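What the new arm means for my shift

Posted in October

I have worked at the Soline for four years, first on the drinks counter and now on setup, where we get the stations ready before the doors open. A station means the counter wiped, cups in place, straws and stirrers in their holders, napkins out. We have 59 stations across two floors. When I started, setup was four people. Now it is two people and an arm from Polat.

A few friends have asked me what that is like, so I'm writing it down once.

The arm came in spring. Management told us it would take the small repeat jobs, mostly putting things into holders and taking them out again. Nobody lost a job the week it came in. Two of the setup crew moved to the front desk, one of them gladly and the other less so, and their old hours were not filled. I think that is how it goes in most places. There was no big meeting about it.

My own day changed more than I expected. I used to walk the floor with a tray for most of the morning. Now I start at six at the practice counter in the back, where the arm gets taught whatever is new that week. I set something down, start the routine, watch it, and write on a sheet what it did. If it missed, I write down how. Then I put things back where they were and start over. One morning last month I did 57 runs before lunch. My feet hurt less than they used to and my eyes hurt more.

The work right now is holders. The arm has to deal with a thin thing standing up at a slant in a cup, and it is fussier than you would think. A person doesn't look at the angle. The arm has to come in from above with enough room on both sides, and a cup in a slightly different spot is a new problem for it. 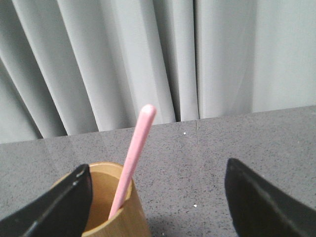
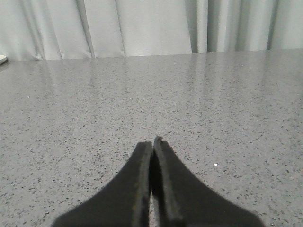
The practice counter from the gripper's own camera. Fingers wide at the cup with the pink stick in the first one, fingers together over the speckled top in the second.

The sheets go into a program called Cladeo, which I had to learn from scratch. It took me two weeks to stop being afraid of it. I never worked with a computer before except for the time clock, and I am a little proud of that part. The pay went up some when they changed my title. It did not go up as much as I would have liked, and I said so at my review.

What I miss is the talking. With four of us on the floor there was always somebody one counter over. The arm makes a low hum and the back room is quiet otherwise. My coworker and I have started taking our break at the same time again, which the schedule did not allow for at first -- we had to ask twice.

People want me to say I'm for it or against it. I still do the stations that it can't, and there are plenty of those. The corner ones upstairs are too narrow for the cart it rides on. Fomutham, our sister place across the river, is supposed to get one after the new year, and they have asked me to go over and show the crew there how to fill out the sheets. I said yes if they pay the bus fare.

Next on the list is napkins. I will write again when we have gotten through those.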